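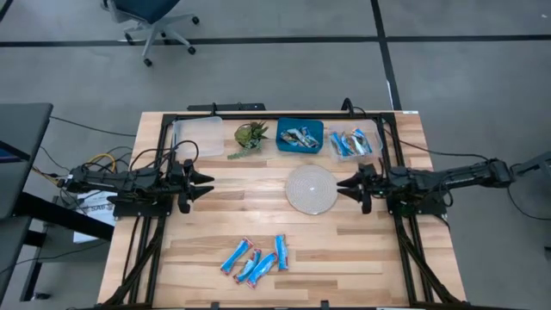
**Figure 1.** Snack bars, containers, a plant and a woven placemat on a wooden table.

### 3.2 Mixed storage of wrapped snacks

The wrapped snack bar is a difficult object for the study of household order, although it looks like an easy one. It does not spoil quickly, it does not need a cold place, and it can be put in almost any container without damage. For this reason the household has few practical grounds to choose one place over another, and the choice that is made tells us more about habit than about need. In Figure 1 a teal-blue bin and a clear container both hold bars, and another clear container at the end of the same row is empty, while four more bars lie on the open part of the table. We call this arrangement *mixed storage*: bars of similar use are divided over more than one container, and a part of them is in no container. In the material from Rollville and Kundalum, mixed storage was the most common form for snacks, and it was much less common for tea, sugar or bread.

We consider a bar to be "stored" when it is inside a container with walls, even if it stands above the edge. A bar on a plate, a mat or a bare surface is considered "loose". This rule is simple, but it had to be discussed several times, as some participants in Kundalum used a flat tray as their normal place for snacks and did not agree that the bars on it were loose. We kept the rule for all households, and we marked the trays separately in the coding sheet. The round placemat in Figure 1 is not a storage place under this rule. It is a table item, in the same group as napkin rings and coasters.

#### 3.2.1 Sorting by wrapper

The first question was whether people sort bars by the color of the wrapper. In the Eberhard classification of kitchen goods, which we follow in this paper, color is a "weak" sorting feature, and the type of food is a "strong" one. Our results agree with this only in part. Of the 100 households in the sample, 67 kept at least two kinds of bar at the time of the visit. In these households the participants often told us that they sorted by taste. When we asked how they knew the taste without reading the wrapper, they named the color. It is therefore not possible to separate the two features with the method we used.

The sorting was seldom strict. In the figure, the bars in the blue bin have silver and blue wrappers, and those in the clear container are blue and white, some of them with orange accents. A coder who looks only for color would find two groups which are near to each other, and the limit between them is not sharp. We gave such cases the value "partly sorted". The value "fully sorted" was used only where each container held one kind of wrapper and nothing else.

#### 3.2.2 Clear and colored containers

The second question concerns the walls of the container. Participants in Rollville preferred clear containers and said that they could see when it was time to buy more. Participants in Kundalum more often had colored bins, and several of them said that a table looks calmer when the wrappers are hidden. Both opinions were also found in the other town, so we do not want to present this as a difference between places. The age of the household may be more important. People who had moved in the last year used whatever containers they had, including food boxes without their lids.

An empty container was coded as part of the storage row if it stood in line with the filled ones. This was decided after the pilot visits. At first we left out the empty containers, and then we saw that participants spoke about them as if they had a fixed task. One person described such a box as "the place for the next pack". With the later rule, a row such as that in Figure 1 has three snack containers, and the potted succulent is coded as a decorative item inside the row. Plants were the most frequent decorative item in this position. They were almost never moved to make space for food, even when there was little room and some stems reached down to the table.

#### 3.2.3 Loose bars

Loose bars received the longest discussion in the interviews. We had expected that participants would see them as disorder, and 9 of them did use this word or a similar one. The larger group gave no judgment at all. For them a bar on the table was simply a bar that somebody was going to eat or take to work. We also noted the position of loose bars to one another. Bars that lie at an angle, or one partly over another, as with two of those in the figure, were coded "unaligned", and bars laid side by side in the same direction were coded "aligned". Aligned bars were rare and were found mainly in homes where lunches for several people were packed in the evening.

The time of the visit has an influence on these results. Visits in November fell mostly in the late afternoon, when children had come home from school, and the number of loose bars was higher than in the morning visits. We did not correct for this. The coding sheet of the Mominholm project, from which we took our categories for surfaces, has a field for the hour, and it would be useful to include it in a later version of our own sheet.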